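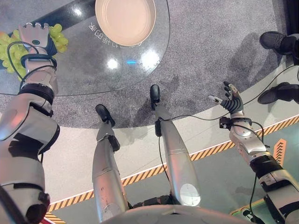
Home Diary Collections Visits Contact

Orchard and Cellar Diary
9/3/23
By the Records Office, Trivelau Estate

The office opened early today in order to receive the first of the harvest returns. The lower terraces have reported in full and the upper terraces in part. The Rácz parcel remains outstanding, and a second request has been sent to the tenant.

The morning was given to the old press registers, which were moved from the Illik store in July. Of the 50 volumes transferred, two have damaged spines and will not be issued to readers until the binder has seen them. The remaining volumes are now shelved by year. The register for the hail season runs to more than 600 entries, many in pencil, and the hand changes midway through without any note of who took over. Cask weights are given in the old local measure until that point and in kilograms afterward. A conversion table will be placed inside the front cover.

A letter was received from the Fallolix cooperative concerning the boundary path between its rows and ours. The cooperative asks that carts use the upper gate during picking. The estate has agreed for the present season and has reserved its position on later years. The reply was copied into the letter book before noon.

At midday the cellar was inspected. The north drain is clear. The lamp at the foot of the stairs has failed again and was reported to the works department, as it was in July. The empty casks have been rinsed and turned, and the chalk marks on the third row have been renewed.

Bottle stock was entered at 1,310, which agrees with the cellar book. The previous entry had been carried to the wrong column and has been corrected in red.

Rain began shortly after three and the reading room was closed early, there being no visitors. The windows on the west side were checked and one catch was found loose. The remaining returns will be entered as they arrive. Office locked at six.

Recent entries
Press registers: shelving order
Repairs to the upper gate
Notes on the Illik store
Reading room hours during harvest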